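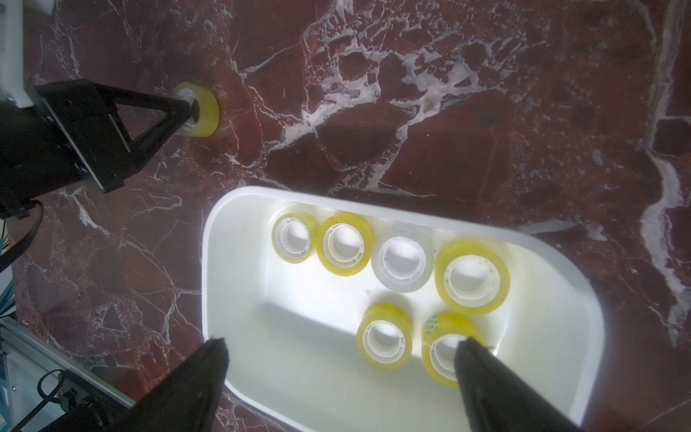 Yellowed tape is not always old tape, according to one reader of this bulletin in Daltby, who wrote in after the January notice on packing supplies to say that some rolls leave the factory with a tint and should not be thrown out on color alone. The point is correct, and the stockroom guidance has been changed to reflect it.

The revised sheet was issued on April 29, 2023 by Robichaud, the packing supply store on the Costus road. It covers clear and tinted adhesive tape on plastic cores, in both small and large rolls. Cardboard cores are left to a separate sheet, as they take up moisture and need different shelving.

Storage comes first. Rolls are to be kept lying flat in an open plastic bin, core facing up, in a single layer. The earlier sheet allowed stacks of three. Under the new one, stacking is limited to rolls of equal diameter, with a paper disk between them, and only where shelf space is short. A small roll set on top of a large one can leave a ridge in the wound tape, and the ridge shows up later as a skip when the tape is pulled through a dispenser.

Bins should stand away from windows and heating pipes. Rolls brought in from an unheated van are to rest indoors for three hours before use. Dust on the side of a roll is a common cause of torn edges, so a roll that has been left out on a counter should be wiped with a dry cloth before it goes back in the bin.

Color is now treated as a reason to test a roll. The test takes two strips from the same roll, each pressed onto clean carton board and pulled back slowly by hand. If either strip lifts without taking any paper fiber, the roll is set aside for light jobs such as bundling or labeling. If glue stays behind on the board, the roll is discarded.

Mixed bins are still permitted. Tinted and clear rolls may share a bin, provided that opened rolls have the free end folded under - a step the earlier sheet left out.

Tolomer, which runs the parcel counter next door, has adopted the same sheet for its own tape. Printed copies are available at both counters.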